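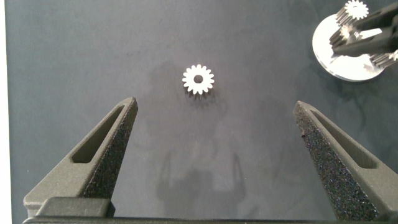
Selon Polyxeni Stergiou, un petit pignon droit qui manque peut arrêter tout un appareil, et c'est avec cette remarque que l'atelier Gevley ouvre son année.

Gevley, le 14 janvier 2026 -- L'atelier Gevley annonce l'ouverture de son service de petits engrenages à l'unité. Jusqu'à présent, il fallait commander au moins un sachet de 9 pièces. À partir de février, chaque client pourra demander un seul pignon, avec le nombre de dents et l'alésage de son choix.

Le catalogue, nommé Adska, contient 2 598 références de roues et de pignons pour l'horlogerie, le modélisme et la réparation de petits mécanismes. Pour les pièces qui ne s'y trouvent pas, le client peut envoyer l'ancienne roue, même usée ou cassée. Nous mesurons le diamètre, l'épaisseur et la denture, et nous envoyons un devis dans les cinq jours ouvrables.

Chaque pièce sera livrée dans une boîte rigide, avec une fiche de dimensions -- les sachets souples ne seront plus utilisés pour les commandes à l'unité. Les réparateurs qui ont déjà un compte gardent leurs conditions actuelles pendant six mois.

Les demandes peuvent être déposées au comptoir de l'atelier ou par le formulaire du site, rubrique Pièces à l'unité.

Contact presse : atelier Gevley, service communication.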